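Counting the cost of a helping hand

The operations manager at Gumham, which lets serviced flats to long-stay tenants, has been asked to put a figure in next year's budget for robots. She has put one in. She doesn't much like it.

"I was given a page and a half by Stumum and a price," she says. "The page and a half was all about what the thing could do one day. The price was for now."

We met at the firm's office in July, over a desk covered in quotes. Stumum, the reseller, wants to place robots with four-fingered hands in the kitchens that Gumham's cleaning staff turn round between lets. The firm has 236 flats. The proposal covers 3 machines to begin with, on a lease, with training and a yearly service on top.

"Three for 236 flats," she says. "So you're paying a driver and a van to take them from one building to the next, and that wasn't in the quote. I had to ask. Then I asked who lifts it into the van, and they said they'd come back to me."

She did agree to spend time in a kitchen with the equipment before signing anything, and she took two of her cleaning supervisors along. 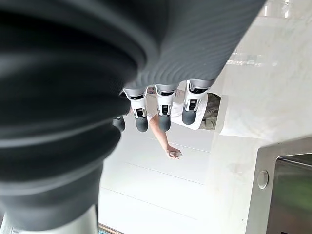 Her first questions were about the parts that wear. The sleeve over the forearm is a soft, ribbed thing, and she wanted to know what a new one costs and how often you need it. Stumum's answer was £200 a sleeve, with the fingertips priced separately. How long either lasts depends, she was told, on use.

"Everything depends on use. A mop head depends on use, but I can tell you what I spend on mop heads."

She has worked it both ways. If the sleeves last a year, the lease is dear but you could argue for it. If they last a couple of months, the spares line starts to look like a wage. Nobody at Stumum would put the likely figure in writing, so she has budgeted for the worse case, and the board has asked her why it's so high.

Then there are the kitchens. Gumham's are fitted by Furnetti, mostly to one pattern, and the salesman made a lot of that: learn one kitchen and you've learnt them all. She doesn't buy it.

"The cupboards are the same. What's in them isn't. People bring their own racks, their own tubs, they leave things in the sink. You'd be paying for a machine that knows where the sink is. My staff know where the sink is."
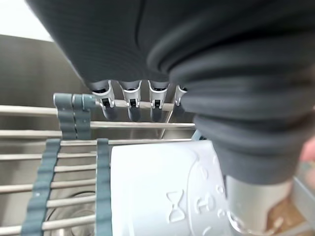 The hand over a drying rack and a white plastic item at the sink.

Washing-up areas are where she thinks the sums will be settled, one way or the other. They take up a large share of each clean and they are never laid out alike. She has asked for a price per finished kitchen in place of a monthly lease, with nothing to pay when a member of staff has to step in. Stumum said it would look at that. A rival bid from Havlíček came in with a lower lease but a charge of £1,132 for each site survey, and she laughed when she read it out.

"Each building! Before it's picked up a teaspoon."

Is there any version of this she would sign? She thinks about it for a while. A short trial, she says, one building, with a break clause and spares included. She would want her supervisors to keep the log, and she would want the hours they spend minding the machine charged against it.

"That's the bit that goes missing. They show you the robot's hours and the cleaner's hours side by side, and there's a cleaner standing next to the robot in both columns."

For now the figure stays in the draft budget, under equipment, with a note beside it saying it isn't to be spent without her signature. The dishwashers in the two oldest buildings also need replacing, and she has put those on the line above.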